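Wustton Castle on a Monday

Apr 6, 2026

I had a day off and had been meaning to go to Wustton Castle since the new booking system came in. You can't just turn up any more. You pick a half-hour slot online, pay, and show the code on your phone at the gatehouse. Mine was the first slot of the morning, and I'd booked it in March when the cheaper tickets were still on.

Fergal Gilmartin came with me. We got the train out and then the 23 bus, which stops at the bottom of the hill by the Lynch Arms. It's a steep walk up from there, longer than the website makes out.
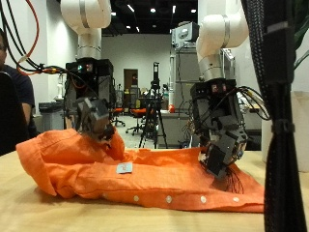 The ticket covers the walls, the great hall and the chapel, but the keep is extra. You pay for that inside, 8 pounds each, and they only let small groups up at a time. I'd wear layers. It was cold on the walls and stuffy in the keep, and I had my own shirt off and stuffed in my bag by the second landing, where it ended up as crumpled as the orange one on the table up there. Fergal kept his coat on throughout and complained about it.

The hall was the best part for me. The roof was redone after the fire and they've left some of the old beams on show at one end — you can walk right underneath them. Our guide was Ailbhe Hanrahan, and she was good on the kitchens and what it took to feed the place through a winter. She didn't rush anyone. The talk is included and you don't need to book it, just wait by the well.

We skipped the audio guide. It runs on an app called Grasto, and I couldn't get a signal to download it. If you want it, do that at home the night before.
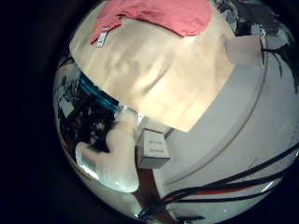

Lunch was soup in the Batent tearoom, across the yard from the chapel. It was fine and a bit dear. There's a bench on the south side of the outer wall if you'd prefer to bring sandwiches, and it's out of the wind.

The chapel was shut until the afternoon, so we went back for it at the end. It's very small and took us ten minutes. You can't go up to the gallery.

We were out by 3 and caught the bus with a minute to spare. The next one wasn't for an hour, so check the times before you start down the hill.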